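Vetcombe 小店通讯：纸袋装零食，请从大包开始

各位朋友好：

这个月我们店里收到很多关于装袋的意见，所以我想用这一期的一小段，写一写怎样把袋装零食放进纸袋。我的中文是后来学的，有些句子可能写得太直，请大家原谅。

从三月起，Vetcombe 不再提供塑料袋，收银台旁边只有纸袋。纸袋是向 Zirnstead 订的，第一批2000个，已经用掉了一多半。大号纸袋有两根纸绳提手，底是方的，放在桌上自己能站住。小号没有提手，只适合装一两样东西。

袋装的薯片、饼干和糖果看起来很轻，可是很占地方。包装里面有空气，如果随便放进去，纸袋很快就满了，下面其实还空着许多。我自己试了几个晚上，现在的做法是这样：先把纸袋完全打开，用手把底部的四个角推平，再把袋子立在桌子靠里的一边，前面留出地方放零食。大包先放，竖着靠在纸袋的宽面上。小包后放，塞在大包之间的空处。最容易碎的留到最后，平放在最上面。

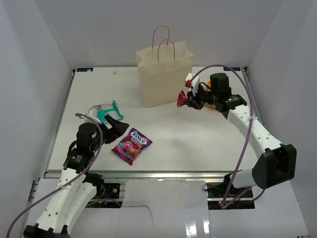 Cormier 读完上一期以后写信来说，竖着放对薯片很好，对夹心饼干却不好，因为饼干会一块一块滑到下面去，压成碎末，她家的孩子不肯吃。她建议饼干一律横放，而且不要放在罐头旁边。这个意见我觉得有道理，以后店里装袋也会照这样做。

还有几件小事，我一起写在这里。

纸袋怕水。从冷柜里拿出来的东西，外面常常有水珠，请先用布擦干，或者另外装一个袋子。上个月有一位顾客的袋底在门口破了，酸奶掉了一地，我们很抱歉，已经给他换了新的。

提手能承受的重量有限。只装零食没有问题，加上两瓶果汁以后，请用一只手托着底。

用过的纸袋如果还干净，可以折好带回来，门口的木箱里可以放。折的时候请沿着原来的折线，先把两侧往里折，再把底翻上来。到现在为止我们收回了252个，比我想的多。破了的请不要放进木箱，直接放到废纸那边。

下个月我们要给附近的学校准备春游的零食，大约100份，每份装一个小号纸袋。负责包装的是 Plonow，东西下午四点送到店里，当天晚上装完。愿意来帮忙的朋友，请在收银台的本子上写下名字和电话。桌子和纸袋我们都有，请自己带一把剪刀，用来剪开外面的大包装。

对装袋有别的办法，也请写信或者写纸条给我们，下一期我会接着登。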